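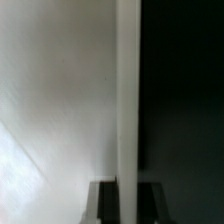

Informe de avance para la Fundación Altberg
Proyecto: Recetario oral del valle de Leltino
Octubre de 2025

Hola de nuevo a todo el equipo de la fundación:

Os debía este informe desde hace unas semanas y lo escribo por fin con la mesa llena de libretas manchadas de aceite, que para un proyecto de cocina me parece buena señal. La última vez que os escribí, en junio, teníamos las primeras grabaciones hechas y muchas dudas sobre cómo ordenarlas. Ahora tenemos muchas más grabaciones y dudas distintas, así que algo hemos avanzado.

Lo primero, las cifras, que sé que las necesitáis para vuestra memoria. Hemos recogido 788 recetas. De ellas, 400 están ya transcritas y revisadas, con su ficha completa: nombre del plato, variantes del nombre, pueblo, época del año, quién lo enseñó y a quién. Las demás están grabadas y tienen una ficha provisional, de las que yo llamo "de urgencia", con el título y poco más. El objetivo que pusimos en la solicitud era llegar a 800 recogidas, y ahí vamos sobrados de tiempo. Donde vamos justos es en la transcripción, y os lo cuento más abajo.

Qué hemos grabado

El verano ha sido sobre todo de conservas. Tomate, pimiento, membrillo ya al final, y una cosa que yo no conocía y que en la parte alta del valle llaman "mosto flaco", un arrope aclarado con agua de hervir peras. Me lo explicaron en tres casas distintas y en las tres me dijeron que las otras dos lo hacían mal. He dejado las tres versiones tal cual, cada una con su ficha, porque no me veo yo arbitrando eso.

También hemos recogido bastante repostería de Cuaresma, aunque fuera de temporada. Es curioso lo que cambia una receta cuando se cuenta en agosto: la gente se acuerda de las medidas peor (sin tener la masa en las manos cuesta), pero cuenta mucho más lo que pasaba alrededor, quién encendía el horno, quién se quedaba sin rosquillas por llegar tarde. Para la parte de historia oral es oro. Para la parte de recetario habrá que volver en marzo con harina y huevos y pedir que nos lo hagan delante.

Lo que menos tenemos es caza y casquería. Sale en las conversaciones todo el rato, pero cuando saco la grabadora me dicen que eso a quién le va a interesar. A mí, les digo, y a la fundación que paga esto! Con paciencia va cayendo algo. La semana pasada conseguí una sopa de menudillos que llevaba persiguiendo desde la primavera.

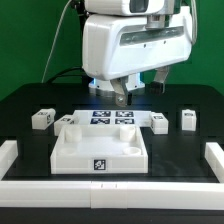 Fondo verde y mesa negra.

La transcripción

Aquí es donde tengo que ser más clara. Calculé mal. En la solicitud puse que una hora de grabación se transcribía en cinco, y eso vale para una entrevista tranquila, con una sola persona y una silla. Nuestras grabaciones son en cocinas, con la campana puesta, dos hermanas hablando a la vez y una nieta que entra a preguntar por las llaves. Hay ratos en los que tengo que escuchar el mismo minuto diez veces, y alguna palabra se ha quedado entre corchetes con un interrogante.

He cambiado dos cosas para recuperar terreno:

La primera, ya no transcribo la sesión entera del tirón. Marco primero los trozos donde se explica la receta, los paso a limpio y dejo la conversación general para una segunda vuelta. Así las fichas salen antes y se pueden ir consultando.

La segunda, pido permiso para apagar la campana. Parece una tontería, pero el audio mejora muchísimo y solo me han dicho que no en una casa, y con razón, que estaban friendo sardinas.

Con este ritmo creo que la primavera que viene tendremos todo transcrito. Si veo que no llego os avisaré con tiempo, sin esperar al informe final.

Las medidas

Me gustaría dedicarle un párrafo a esto porque nos ha llevado más reuniones que ninguna otra cosa. Casi ninguna receta viene en gramos. Viene en jícaras, en cascarones de huevo, en puñados, en "lo que admita". Al principio me empeñé en convertirlo todo y el resultado era tristísimo, recetas correctas que no se parecían a la persona que las contaba. Lo que hacemos ahora es respetar la medida original en el texto y poner la equivalencia en un campo aparte, solo cuando la hemos comprobado pesando. Cuando no la hemos comprobado, el campo se queda en blanco. Ya sé que en vuestra plantilla los campos en blanco aparecen como error – ¿habría forma de marcarlos como "pendiente"? Os lo agradecería mucho.

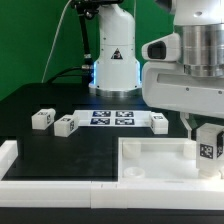

La etiqueta triangular en la parte delantera de la columna.

El libro

Benedetti nos ha mandado ya el presupuesto de imprenta para la primera tirada y entra en lo que teníamos previsto, siempre que nos quedemos en dos tintas y tapa blanda. Yo soñaba con la tela, lo reconozco, pero prefiero que el libro llegue a todas las casas que han colaborado. La selección será más corta que el archivo: el archivo lo guarda todo y el libro recoge lo que se puede cocinar hoy sin matanza propia ni horno de leña. He preparado un índice por meses, que me parece más fiel a cómo se come aquí que la división clásica de entrantes, carnes y postres. Me queda un enero muy flojo y un octubre que se desborda, así que todavía habrá que mover cosas.

El archivo digital se alojará en Kivberg, como estaba acordado. La carga de prueba funcionó bien con los audios, y se atragantó con las eñes de los títulos. Ya lo han corregido, o eso me dijeron por teléfono; lo comprobaré con la siguiente tanda.

El dinero

Del segundo pago hemos gastado sobre todo en desplazamientos y en horas de transcripción. Quedan 3000 euros sin usar de la partida de talleres, porque el taller de verano lo hicimos en una cocina prestada y los ingredientes los puso medio pueblo. Os pido permiso para pasar esa cantidad a transcripción, que es donde hace falta de verdad. Si necesitáis que lo solicite en un documento aparte, decídmelo y lo preparo enseguida. Las facturas van en el anexo, ordenadas por fecha, menos dos de gasolina que se despegaron y están al final.

Lo que viene ahora

En otoño toca castaña, seta y nuez, y ya tengo apalabradas visitas en la zona de los molinos, donde hasta ahora apenas habíamos entrado. Después vendrán los dulces de Navidad, que me dan un poco de respeto porque es cuando todo el mundo está más ocupado y a la vez cuando más apetece grabar. Y entre una cosa y otra, transcribir, transcribir y transcribir.

Si alguien de la fundación quiere acercarse a una sesión, estáis más que invitados. Venid sin comer, eso sí. De la última salí con un tarro de membrillo, media docena de rosquillas y una receta de escabeche apuntada en el dorso de un recibo, que ya he pasado a limpio y lleva su ficha.

Un abrazo y gracias por la paciencia,

La coordinadora del Recetario oral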